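Judaseo > Entraide > Robotique de laboratoire > Préhenseurs

Doigts parallèles ou ventouse pour des toiles métalliques à centre céramique ?

Posté par fl_manip, le 8 mai 2020

Bonjour,
Je compare deux préhenseurs pour une cellule à deux bras qui doit ranger du petit matériel de chimie : portoir à tubes, plateau inox, toile métallique à centre céramique. D'un côté une pince parallèle Prallumik à doigts noirs, de l'autre une ventouse Mowat à soufflet. Le contrôleur est un Starkuline, un par bras, sans synchronisation matérielle.
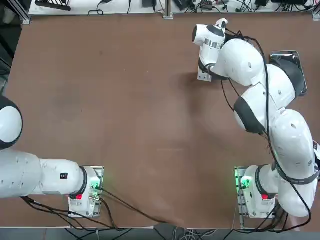

Les deux bras travaillent en repère table commun, étalonné une fois par semaine. Sur 474 cycles de prise de la toile avec la pince, j'ai 103 échecs, presque tous au moment de la fermeture : les doigts passent au-dessus de la maille ou la poussent sur la table. Le portoir et les tubes ne posent pas de problème.

La caméra de poignet sert à recaler la position avant la descente. La détection se fait sur le disque clair, nettement plus stable que le contour de la maille.
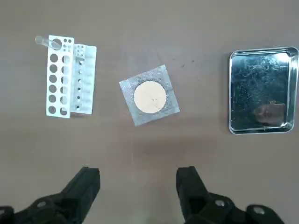 Vue de la caméra de poignet, pince ouverte, avant recalage.

Faut-il passer à la ventouse, changer les doigts ou revoir l'approche ?

bernique29

La ventouse, oubliez. La maille fuit et la céramique est poreuse, vous n'aurez jamais de vide correct. Testé sur du treillis plus gros, même résultat.

ohmega_tech

Je nuancerais pour la céramique : avec un éjecteur à fort débit et une lèvre souple, on tient quelquefois un disque poreux. Mais la marge est faible et le débit d'air pénalise le reste de la cellule. À masse égale je garderais la pince, avec les réglages suivants.

1. Hauteur de descente. Ne vous fiez pas à la cote table. Descendez en vitesse lente jusqu'au seuil d'effort du Starkuline, puis remontez de 4 dixièmes avant de fermer. Le seuil se règle par bras, la valeur d'usine est trop haute pour une tôle fine.

2. Prise par le bord. Amenez la toile à cheval sur le rebord du plateau, un côté se trouve relevé et un doigt peut passer dessous. Vérifiez à la caméra que le doigt recouvre bien le disque avant de lever.

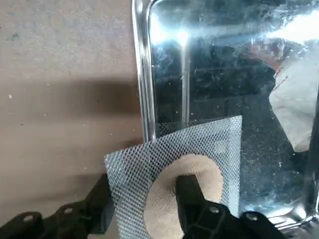
3. Exposition. L'inox poli sature facilement le capteur. Bloquez l'exposition sur la table et masquez la zone du plateau dans la détection, sinon un reflet peut être pris pour un disque.

4. Effort de serrage. Restez bas. Une maille fine plie avant de glisser et la prise suivante sera faussée.

Pour comparer proprement, même toile, même position de départ, et comptez séparément les échecs de détection et les échecs de fermeture. Votre total mélange peut-être les deux.

jpk_auto

+1 pour le seuil d'effort. Attention, sur les Starkuline le paramètre repasse à la valeur d'usine après un arrêt d'urgence (corrigé en septembre chez nous par une mise à jour, à vérifier selon la version). Sinon, doigts biseautés à 4 mm en bout, ça se glisse mieux sous la maille que des bouts carrés.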